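I have stopped believing in presets. Kitchen appliances keep sprouting them — a button for rice, a button for oatmeal, a button for "healthy" — and I can't name one that did a better job than a dial and a pair of eyes.

My current grudge is with the Plonum, a multicooker with 276 programs. A store in Plivdale had it on display in September, and the salesman told me the number twice. I asked him what program 140 did. He didn't know, and neither did the booklet, which sent me to an app.

I ended up borrowing one from Imre Somogyi, who used to fix ranges for a living and now mostly argues about them. He had owned it for a year and used three programs. I asked which three. All of them, he said, were "steam" with a different picture on the screen.

That matches what I found. Fish and dumplings got the same heat for nearly the same time. The one called Garden Medley ran four minutes longer than the one called Vegetables and gave me limp green beans. If there's a secret in there, I couldn't taste it.

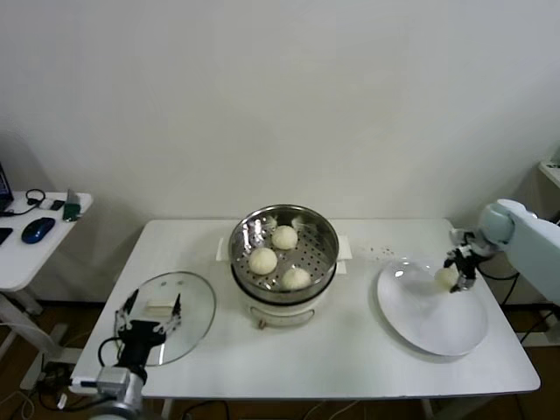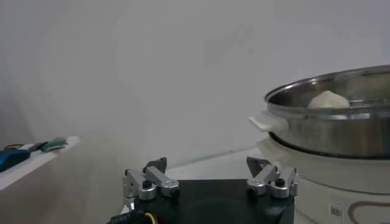
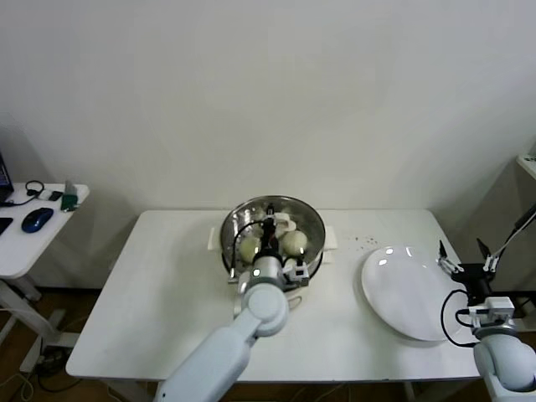
The usual defense is that presets help beginners. I'd like to see the beginner. My neighbor Kwok-wai Kan learned to cook at 50 on a Tangen hot plate with one knob, marked low to high, and he burned a few things and then he stopped burning things. A preset would have hidden the burning from him, or blamed it on the wrong button. How much water went in, how thick the carrots were cut, whether the lid was lifted to peek — the machine knows none of it, and the picture of a carrot on the screen suggests that it does.

The other defense is reviews. The Plonum is said to have 3,000 of them, mostly glowing. I read as many as I could stand. A lot were written the week the box arrived, and plenty of those praised the box.

I'll grant the timer. A timer that shuts off the heat is worth paying for, and so is a tank that's easy to fill. My old steamer from the hardware store in Zeselthorpe has both, and a knob that goes to 60 minutes. Imre has his Plonum back now. He says a software update is coming with more programs, and he's thinking of skipping it.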